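# Workshop tips: looking after a cable-plugging arm

I've been keeping a small arm running at my bench for long enough to have made most of the mistakes, and I love this stuff, so these are the habits that stuck. The job is the one plenty of you wrote in about after the December page: an arm that plugs network cables into a switch in a little open rack, over and over. Everything below works with a kitchen-table budget and a free evening!

**Start with the mat.** A rack on bare wood creeps. You won't notice it creeping, you'll just notice that the plug that went in fine at breakfast is hitting the edge of the port by supper. Put something grippy under it, then run a strip of tape along the front feet and draw a pencil line on the tape. If the rack and the line ever disagree, fix that before you touch a single setting.

**Tie the cable down in more than one place.** The arm's own cable wants a clip on either side of every joint that bends a lot, with a lazy bit of slack between them. Bend the arm by hand (power off, please) as far as it goes both ways and watch the slack. If it goes tight, add an inch. If it flops into the gripper's path, take one out. Vernon Friesen wrote in to say he uses the soft hook-and-loop kind of tie so he can redo it without snipping, and I've switched over since – much nicer on the fingers.

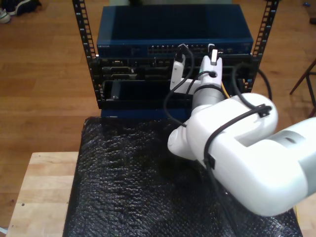 **Teach the approach slowly, from straight on.** Most missed plugs come from a wrist that is a hair crooked, and the crooked ones chew up the little plastic latch. I stop the arm 2 inches short of the port, get down to eye level, and check it from the side and then from the top. Only then do I save the position. Do the cable that has the most neighbors first, while you're fresh and patient.

**Wipe the finger pads.** Rubbing alcohol at 92 percent or so, a lint-free cloth, and let them dry completely. Skin oil is the sneaky one. You touch the pads while you're setting up, and then the plug slides down a little with each grab. I wipe mine before every long run.

**Count your plug-ins.** Cheap patch cables wear out faster than you'd think in this kind of work. I keep a tally on an index card and retire a cable at around 1,000, sooner if the latch has lost its click. The old ones go in a coffee can and get used for practice runs, where a soft latch doesn't matter.

**Grab lower than feels right.** If you pinch the plug up by the tip, the fingers bump the port next door. Hold it back toward the cable, with enough plug showing to reach all the way in. Sandhu's reader sheet has a good sketch of this, and if you swapped leftovers with me at the Dorirley fair you probably already have a copy.

**Five minutes at the end of the day**

- Park the arm clear of the rack, then power down
- Check the base bolts with the short wrench
- Look along the arm cable for shiny spots, where it's been rubbing
- Dust the switch ports with a soft brush
- Write down anything that sounded odd

That last one has saved me twice. A faint tick at the elbow was a clip knocking against the housing, and I'd never have found it without the note saying which move it happened on. It took me 19 tries to hear it again, with my ear practically on the thing – and then one quarter turn of the clip and it was quiet.

Next month: making your own soft finger pads from a silicone baking sheet. Save your scraps!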